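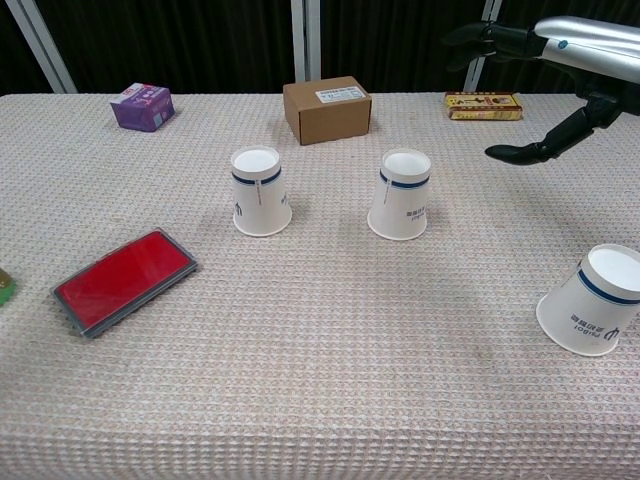 Lundi soir, j'ai enfin décidé de m'occuper de la table. Elle sert à tout chez nous : poser le courrier, ouvrir les colis, tamponner les étiquettes, boire un café debout. Résultat, on n'y mange plus depuis avril.

J'ai commencé par la nappe. C'est un tissu gaufré beige rosé, acheté chez Tendby. Je l'aime bien parce que les plis se voient peu, mais les miettes se logent dans les petits carrés et il faut la secouer dehors. Lavage à froid, pas de repassage.

Ensuite, les gobelets en papier. Je les range à l'envers, ouverture contre la nappe, une habitude prise chez ma grand-mère avec les verres. Ils prennent moins la poussière. Par contre, ils se renversent dès qu'on tire sur le tissu, donc je les sors en dernier.

L'encreur rouge reste à portée de main. J'en ai besoin pour les étiquettes que je tamponne le week-end, 200 la dernière fois. Avec une nappe claire, c'est un risque. Yi-chun Tsao m'a conseillé de glisser une assiette dessous, je ne l'ai pas encore fait.

Restent les boîtes. La violette et le carton brun vont dans le placard de l'entrée, le paquet jaune et rouge dans la cuisine. Je me suis donné 15 minutes chaque lundi pour vider la table et remettre la nappe droite. On verra si je tiens deux semaines.

2 commentaires

Greltanton
Pour l'encre sur du tissu gaufré, tamponner avec de l'alcool ménager, sans frotter. Ça a marché sur la mienne.

Mme Briritz
La nappe existe en gris ? Je cherche une grande taille.

Ce blog utilise des cookies pour mesurer son audience. En poursuivant votre visite, vous acceptez leur utilisation. Accepter | Refuser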